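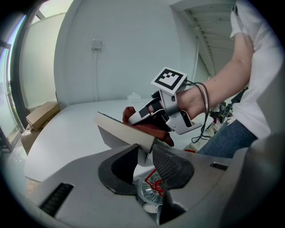 Home Reviews Kitchen & Laundry Workshop About Contact

Two Hands and a Dust Cloth: My Time With the Prollovmont Grippers

by Arif Siddiqui
18 Apr 2023

I should say up front that I wanted to love these. I have been reading about machines that will do the housework since I was a boy, and I am now at the age where bending down to dust the bottom shelf is a small event, so you can imagine how quickly I said yes when the chance came to spend an afternoon with a pair of Prollovmont hand-held grippers.

You hold one in each hand and do your chores with them, and the recordings are meant to teach a robot arm to do the same. So what I'm reviewing is half a robot, really — the fingers and the eyes, with a person standing in for the rest. I think it's a fair way to answer the question readers keep sending me, which is whether a machine can do this stuff yet. If I can't wipe something down with these fingers and my own brain behind them, I don't see how a computer is going to!

Let me start with the good. The fingers have a lovely soft grip. I picked up paperbacks, a thin cutting board, plastic cups and a bunch of tissues, and I only dropped the board, and that was me being silly. Flat things are easy once you learn to come at them from the edge. Lying flush on a table they are miserable, and I spent a good while chasing one poor paperback toward the end of the table so I could get a finger under it. (My wife suggested a fingernail. The Prollovmont does not have a fingernail.)

Cloth is where it got interesting. Holding a rag in one gripper while the other steadies the thing you're cleaning works much better than I expected, and for a long swipe down a book cover I'd call it pleasant. What I missed was feeling. With my bare hand I know when the cloth has bunched up or when I've lost the corner, and with the grippers I had to look every single time. Folding was worse. It took me 8 tries to get a dish towel into thirds, and I wouldn't have put it in a drawer if company was coming.

Comfort is so-so. The housing is bulky, and after a while my forearms knew all about it. The cable wants to wander over your wrist and down into whatever you're doing, so I'd ask for a clip there. I tried the older Staton pair back in August and those were lighter, but they pinched like a clothespin and let go of anything slick, so I'd still take the Prollovmont.

Now, can a machine do your dusting? Picking up, holding, handing over, a simple wipe on a clear table — I believe that's close. Laundry, no. A cluttered shelf with your mother's china on it, please, no. I'd keep your feather duster for now.

I'm giving the grippers 3 stars out of 5, and I'd happily try the next version. The Kositberg pair is on my list after that, if they'll send it to me with a longer cable.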